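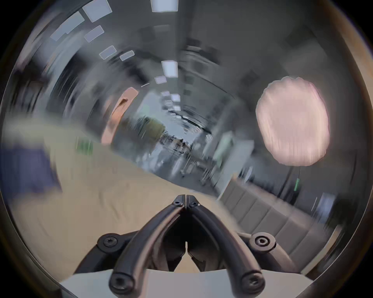

Slide 1: The corridor at Plesberg, light floor and ceiling panels.

Leave this one up while people find their seats. Say good evening, thank Bhavana Varghese for the invitation and for the tea, and own up early that I have been talking about folding clothes for a good part of my adult life and still have a chair at home with three sweaters on it.

Start with the corridor, even though the title says folding. When we took on the clothing room at Plesberg, I spent the first weeks thinking about shelves, and Braulio kept asking me how people were going to walk in. He was right (tell him so, he's in the second row). Everything that comes to us comes down a corridor first, in somebody's arms or in a bag that is about to split, and if the way in is full of yesterday's bags then people put theirs down wherever they happen to be standing. So the first rule we wrote, before a single word about sleeves, was that the floor out there stays clear. Lights on before the doors open, too. A navy sweater and a black one look the same in a dim hallway, and we'd been sorting them wrong for weeks.

Pause for the navy and black story if the room is friendly. The short version is enough. Kurniawati took home a pair of "black" gloves and found out at her front door.

Slide 2: What came in.

Last season it was 1337 pieces of clothing. I wrote that number on the whiteboard in April and Ilham Pillai thought it was a joke, so I showed him the notebook. Up to 900 of those were knits of one kind or another – sweatshirts, cardigans, the thick pullovers people wear twice and then feel guilty about. Shirts and pants mostly arrive folded, I don't know why. Knits arrive in a ball.

Ask for a show of hands: who folds their sweatshirts, who hangs them, who has the chair? Give them time to laugh. Don't rush on to the next slide, you did that at Stendbridge and lost them.

Slide 3: The cloth.

This is the part people write to me about afterwards, so go slowly. We cover the whole tabletop with a big plain cloth, a light one. We don't iron it and it has its share of creases. What I want from it is a surface that knitwear doesn't slide around on, and a color that lets me see the edge of whatever I'm folding. On our old bare table a sweatshirt would creep away from me every time I pulled a sleeve across, and I'd end up holding it down with my elbow like somebody wrapping a very large fish. A spare bedsheet does nicely at home. Go for one without a pattern, if you have it.
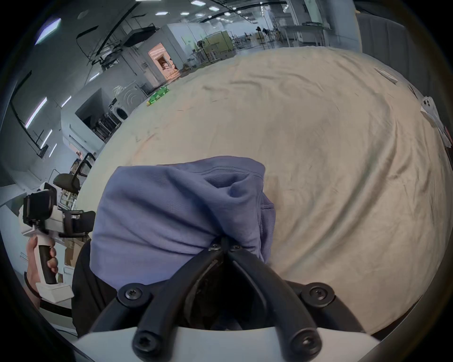
Slide 4: A purple knit in a heap on the beige cloth.

Let them look at it for a moment. I'm very fond of this slide. Everyone in the room has a heap like it somewhere, and I'd like them to feel they're among friends.

Now the question for the audience: where would you take hold of it? Most people say the sleeves, and then they pull, and what they get is a longer heap. I was taught to go looking for a seam. A seam doesn't stretch the way the rest of the knit does, and once you have hold of one you can follow it with your fingers, all the way along, until you come to a shoulder or a hem. Then you know where you are. My aunt used to say she was asking the sweater for directions, which I thought was nonsense when I was nine and now say to everybody.

If there's time, do the demonstration with the green hoodie (packed in the side pocket of the Furimard bag, along with the clicker). Drop it on the table from shoulder height. Find the shoulder seams, lift it by those, let the body hang, and lay it face down with the hem toward you. Sleeves across the back. Hood folded down flat over the sleeves. Sides in, then bottom up to the top. Talk while you do it, but look at the hoodie and not at the audience – last time I folded the cloth in with it.

Somebody will ask about rolling. Rolling is fine for a suitcase. On a shelf, people pull out a roll to see what it is and never roll it back up.

Slide 5: Keeping the table a table.

A short one. Whatever surface you fold on will start collecting papers, cups, keys and phones, and ours is no better than anyone's. My advice is to give the small things one edge and let them have it. Fold in the middle. We tried a tray and the tray filled up with buttons.

Mention the shelf labels Ningsih Tuhumury made for us at Sinaga, big letters, one word each. She prints 2000 at a time, so if anyone here would like some, please, take some, we have a closet full.

Slide 6: Try it at home.

Ask them to pick one drawer, a small one, and a cloth to work on. Ten minutes with the radio on. Start with the item at the bottom that they've forgotten they own.

Questions until a quarter to eight, then the chairs go back against the wall. Bring the green hoodie home this time.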